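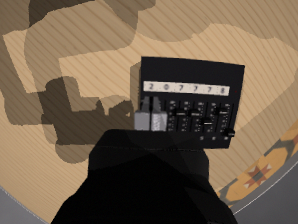

Colura has opened orders for Dredum, a simulation package for teams that train robot arms on tabletop handling work. The package installs on a single workstation and renders the view from a camera on the wrist together with fixed views of the room. License holders can start downloading in February.

The first release centers on flat, irregular objects with raised controls, a group that simple box models handle poorly. Each object comes with a separate collision mesh, a mass value and a friction setting, all of which can be edited in a text file. Room layouts, wall finishes and floor patterns are loaded the same way.

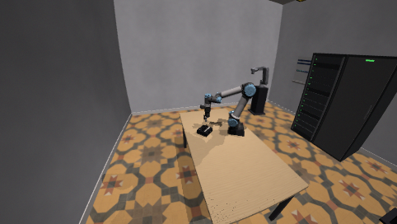 Room view in Dredum, with the arm over a small black box and a second arm on a pedestal behind the table.

The object library holds 1,104 models at launch. Corentin Royer, product lead at Colura, said the company cut its original list after testing showed that many of the household models behaved too much alike under contact. "We would sooner ship fewer objects with correct edges," Royer said. "Grasp errors in simulation usually start at the edge."

Lighting is computed per camera. Shadow resolution is set low by default to keep the frame rate up, and can be raised at a cost in speed.

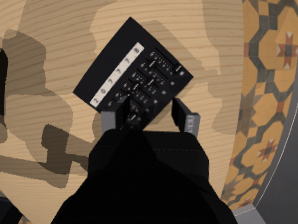 Pricing is by seat. A single license costs $900 a year and includes two workstation activations. Additional object packs are $125 each. The first of these, Cultilow, covers garden tools and plant containers and was prepared with Garg, a contract modeling studio. Colura has not set a date for a floating license, which several trial users requested.

Trial users also reported long load times when more than one room was open. Royer said a fix is planned for the first update, along with a logging option that writes joint positions and camera output to the same file. 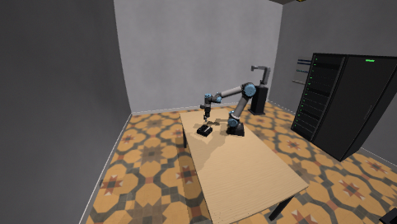

Can a lab use its own object models with the package?
Custom meshes can be imported on any paid license, provided each one has a closed collision surface and a mass value. The trial version is limited to the supplied library.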